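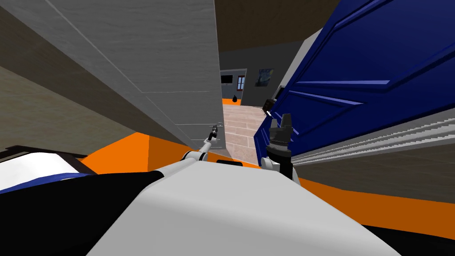 Doorway task in sim, both arms forward, blue door open.

1/ Door rules for the Donholm sim set, as agreed for Numau. They apply to every two-arm run from March.

2/ Keep the gripper fingers clear of the door edge until the base has stopped. Log handle contact separately from panel contact. Pai merges them by default, so switch that off.

3/ A run counts after 3 clean passes on the same seed. Max 4000 steps per pass. Resets by hand void the seed.

4/ Camera tilt stays in the record. Do not level the view before scoring. Lado still does this on import; fix pending.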